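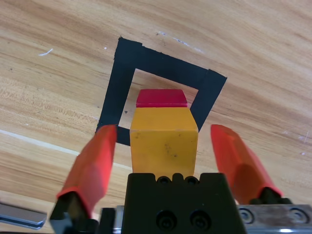

Tape residue on timber table – what are you all using?

tablemuddle
Posted January 27, 2022
Hi all. Wooden table, wavy grain, no idea what species. Got black tape on it marking out a square for the kids' block game (get your blocks in the square, other team tries to get theirs in, lots of yelling). Tape needs to come up before the inlaws visit. Last time I peeled some it left grey gunk and I went at it with a butter knife. Yes I know. There's a few pale scratches now as well.

Two questions
Best way to get the tape off without taking the finish with it
Anything for light scratches that isn't a full sand

Cheers

grout_and_about
Hair dryer on low, peel slow, pull it back flat over itself not straight up. Then eucalyptus oil on a rag for the gunk. Done.

Kelpie94
What kind of tape? Electrical, gaffer and duct all behave differnt. Electrical goes gooey, gaffer mostly comes up clean if it hasn't been there long.

tablemuddle
No idea sorry, came out of the shed drawer. Black, matte, pretty thick. I overlapped it at the corners where I ran short so it's double there.

Kelpie94
Matte sounds more like gaffer to me but can't promise. Do the corners last, start from a single layer bit. How long has it been down?

tablemuddle
17 days. Started as a rainy day thing and then they wanted a rematch.

R Ostrowski
Please don't put eucalyptus oil on a finish you haven't identified. It'll soften shellac and some waxes. I refinish tables for a living and I've had 3 come in with that exact dull patch. Test underneath first, somewhere you'll never see. Leave it a few minutes, wipe, look at it next day.

Mild dish soap and warm water, wrung out cloth, before anything out of a bottle. You'd be surprised how much comes off with just your thumb and patience.

grout_and_about
Been using eucy on my kitchen table since forever. No dull patch. It's a kids table not the crown jewels

R Ostrowski
Yours is probably poly. Poly doesn't care. We don't know what this one is.

grout_and_about
Fair. But soap and water on gaffer glue is a long afternoon.

mulga_jen
Olive oil works on the glue too, bit of a mess, wipe well after. Wouldn't do it on bare wood though, it'll soak in and go patchy.

For the scratches I used the Hamon wax sticks, the honey coloured one and the darker brown one, because my top has both colours in it like a lot of these do. Rub in, wait, buff. You can still find them if you get your nose down to it but from standing up, no.

tablemuddle
Ooh ok. Mine's honey with dark stripes through so two colours makes sense. Are they pricey

mulga_jen
Paid some 2 dollars each on clearance. Normally more. Frota does a pen version, I didn't like it, went on orange.

dadofthree_bris
Frota pens are fine if you wipe straight away!! Everyone leaves them too long. Disagree on the wax, it comes off the first time someone puts a hot mug down

mulga_jen
Use a coaster?

dadofthree_bris
with three kids, lol

Kelpie94
Back to the game – do you have actual rules? Mine have a red block and a yellow block and argue constantly about whether touching the tape counts as in.

tablemuddle
House rule is touching counts for one, fully inside counts for two. Knocking someone else's out is allowed but only with a block, not a hand. Came in after an Incident.

grout_and_about
Touching the line is out. Like tennis.

Kelpie94
Tennis the line is IN

grout_and_about
well footy then. whatever, out

dadofthree_bris
In at ours. Too many tears otherwise.

R Ostrowski
If you're going to keep playing, painter's tape, the low tack stuff, and lift it the same night. Testlow is the one I keep in the van. Or tape your square on a vinyl tablecloth and roll the whole thing up.

tablemuddle
Tablecloth!! Why did I not think of that. Ok plan is dryer on low, soap and water, then test the eucy underneath if there's anything left. Wax sticks on the list. Will report back

mulga_jen
Don't get the dryer too close, I blistered a sideboard once in June with the heating on as well. Keep it moving.

tablemuddle
Update. One side up so far, came away fine with the dryer, bit of grey along the edge and the soap is shifting it slowly. Finish looks ok. Haven't braved the corners yet. Kids want to know where the other three sides are going and I've said nowhere till after lunch

Kelpie94
Dental floss under the corners if the overlap won't lift. Unwaxed. Saw it back and forth

dadofthree_bris
Or Druneo scraper, the plastic one. NOT the butter knife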